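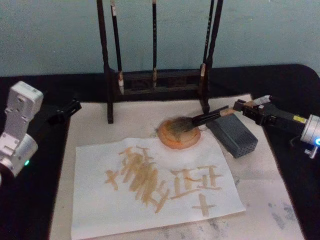
Figure 3. Brush loading in the calligraphy task. The right gripper holds the brush and presses its bristles onto the ink dish. The left gripper is free.

4.3 Calligraphy as a household task with a soft tool

Most studies of home robots measure chores such as folding towels, wiping counters or putting dishes away. We included writing with a brush in the Moulin task set for a different reason. A brush is a soft tool, and many chores in the home and the workshop also depend on a soft tool: painting a window edge, spreading glue, oiling a hinge, putting egg on pastry. In all of them the robot must take up some amount of liquid, carry it without dripping, and give it to a surface by changing the pressure of contact. If a system can not do this with ink on paper, where every mistake stays visible, we do not expect it to do it with varnish on a door.

The station is arranged as a person would arrange it at home (Figure 3). A black cloth covers the table, and a felt mat is placed under the paper. The ink dish stands beyond the top edge of the sheet, and the spare brushes hang on a rack behind it. We did not fix the paper to the mat. In an earlier version of the task, carried out at our Metport site, the sheet was held with tape at four corners, and the results looked better than they should. A person who writes at home uses one hand to keep the paper still, and we wanted to know if the second arm would learn to do the same.

Each trial has four stages: taking the brush, loading the ink, writing, and returning the brush to its place. The operator prepares the ink and puts down a new sheet before the trial begins. Thin ink was used in a part of the trials, so the strokes on the paper can be quite pale. We kept these trials in the analysis because thin ink is also what a beginner often makes.

4.3.1 Results by stage

We ran 80 trials with the Sterka policy. The brush was taken without help in 73 of them. Failures at this stage were mostly of one kind: the fingers closed too low on the handle, and the brush turned when it met the dish. A brush handle is thin and round, and a small error in the grasp becomes a large error at the tip. When the grasp was good at the beginning, it usually stayed good until the end of the trial.

Loading was more difficult to judge. The policy learned to go to the dish and press, but it did not learn well when to stop. A human writer looks at the shape of the bristles, turns the brush against the side of the dish, and removes what is too much. The policy sometimes made a similar turning movement, but we could find no clear relation between this movement and the amount of ink in the brush. We believe it copied the movement from the demonstrations without the purpose. An overloaded brush gave wide, wet strokes which ran together, and in dense characters the spaces between strokes were closed.

In writing, the order of the strokes was mostly correct, and simple crossing strokes were easy to read. Characters with a regular, box-like structure also came out in a form that a reader could accept. Dense characters with many slanted strokes were the weakest group. The errors were small for each stroke, but they added together, and the later strokes were placed over the earlier ones. Movement of the paper made this worse. The left arm did sometimes hold the sheet, but it came late, often after the first stroke was finished, and in 2 trials it pulled the paper while the brush was in contact.

Returning the brush to the rack was the least reliable stage. The small loop at the end of the handle has to go over a hook, and the wrist cameras see this part badly. We allowed the brush to be laid down on the table as a partial success.

4.3.2 What this means for chores

It would be easy to read these results as negative, and we do not think this is fully right. The parts of the task which are similar to ordinary pick-and-place work were done at a level that was difficult to reach a few years ago. The parts which depend on the state of the liquid and of the bristles are still weak. The same division appeared in the Jedon workshop tasks (Section 4.2), where the robot carried the glue pot safely but left too much glue on the joint.

For a user at home the practical question is how much cleaning the machine leaves behind. Ink stains on the felt are normal and no one minds them. The same amount of paint on a floor would not be accepted. We therefore suggest that future evaluations report the marks left outside the work area — and not only the success of the task itself. In our own trials this was noted by hand, and the notes are not complete enough to give as a number.

4.4 Limits of the comparison

The calligraphy trials used one type of brush and one size of paper.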